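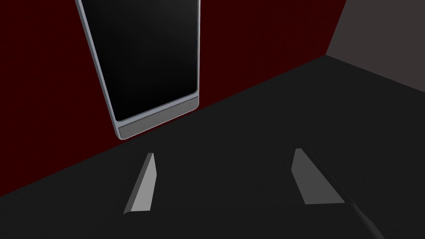
Simulated gripper, open, with a framed black panel ahead of it.

About the Dillbridge Robotics Club

We are a school club of 17 students, and most of us don't trust demo videos. Robots that fold, cook and tidy look great online. We'd like to know how many tries got left out. So we work in simulation, log every run and post the bad ones too.

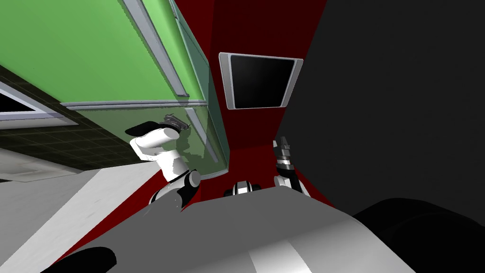

Left gripper up at the glass panel of the green cabinet.

Our main project is Riment, a set of kitchen tasks for a two-armed robot. A task goes on our done list after 20 runs in a row without a miss. The list is short – two tasks, and one of them is still being argued over.
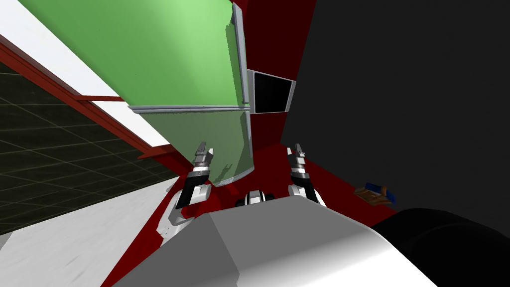 Both grippers raised, seen from low down.

Does any of this carry over to a real kitchen? We doubt it, at least so far. In August we enter the Sinach student contest, where the scoring has its own problems. New members are welcome, doubters first. No coding needed.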